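The Treltevach Line

Wanpen Rattanakul charged 40 dollars an hour to look for other people's dead relatives, and she had been looking for the Treltevachs since July. The client was a retired dentist who had the surname from his grandfather and wanted to know where the grandfather had it from. He had already bought a framed coat of arms at a shopping centre. It had a heron on it. He asked her on the phone if the heron was right.

"I don't know yet," she said. "I'll tell you what I can find."

What she could find was a place. There was a Treltevach on an old parish map, a farm and a chapel above a creek, and it was spelled three ways on the same sheet. People had left it in ones and twos and taken the name with them. Some had dropped the last two letters. One branch had gone over to Trelty and stayed that way, and she had a page of Treltys in her notebook with a line through most of them.

The grandfather was called Edwin. He had come out as a labourer at 25, according to the passenger list, and gave his father's name as Jago. There were two Jago Treltevachs of the right age, cousins, both married to women called Mary. She had spent three weeks on the Marys.

She worked at the kitchen table after tea, when her son had gone to bed and the dishwasher was on. She had a laptop, a lamp and the parish register on microfilm scans, which she read at a size that made the clerk's handwriting look like fencing wire. The clerk had been neat until he was old. After that she had to guess at the vowels.

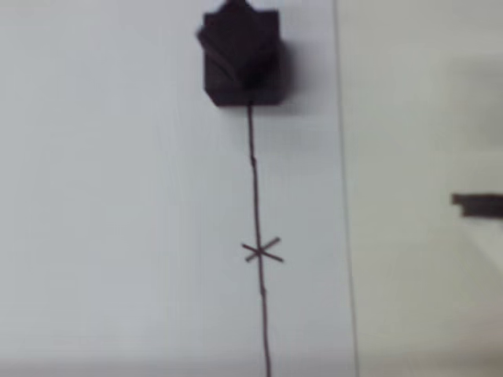
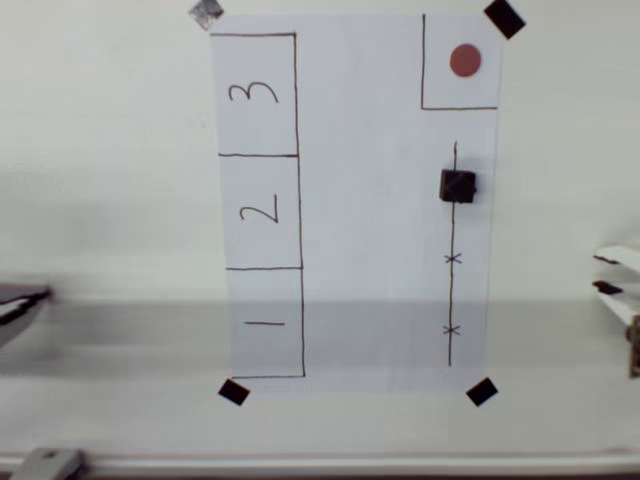

The entry she wanted was on page 478. She had passed it twice. The indexer had put it under Treloar, and she only went back to it when she noticed that the Treloars in that parish never used the name Edwin and here was one being baptised. She made the scan bigger. The tail of the word ran into the margin, under a blot, and on the far side of the blot was the bottom half of an h.

Father, Jago, labourer. Mother, Mary. In the last column, where the clerk put remarks, he had written "of the chapel house, taken in."

She got up and filled the kettle. She stood there until it boiled and then didn't make anything.

Taken in could mean lodging. It could mean the family had been brought in from another parish. She checked how he used it elsewhere and found it four more times, over 12 years of his writing, and each time it was a child. Two of them had a different surname pencilled beside the entry. Edwin didn't.

So the dentist wasn't a Treltevach, or he was one in the way that anybody is who answers to it. The boy had been given the name by Jago and Mary, carried it across the world and signed it on a land grant of 872 acres. His children were buried under it. She had seen the stones, in photographs, and the mason had spelled it properly.

She wrote the report over two nights. She put in the map, the passenger list and both Jagos, and explained how she'd ruled the second one out. She put in the remark exactly as the clerk wrote it. Under that she wrote what she thought it meant and how sure she was. She took out a sentence that said this was quite common, then put it back.

He rang on the morning he got it. She was in the car outside the school.

"I've read it," he said. "So who was he?"

"I can't tell you. There's no other name beside his."

"But they kept him."

"Yes. He's with them in the next census, and the one after. The second time he's down as son."

She could hear him turning pages. He asked if it was worth paying for more hours, and she said she could try the poor law papers for the next parish over, but they were patchy and he might get nothing for his money. He said to do ten hours and stop.

"And the heron?" he said.

"There's no arms for that name that I can find, for anyone."

"Right," he said. "My wife likes it, though. It'll stay up in the hall."

The bell went and the kids started coming out. She told him she'd write to the archive that afternoon, and she put the phone in the door pocket and leaned over to move her bag off the passenger seat.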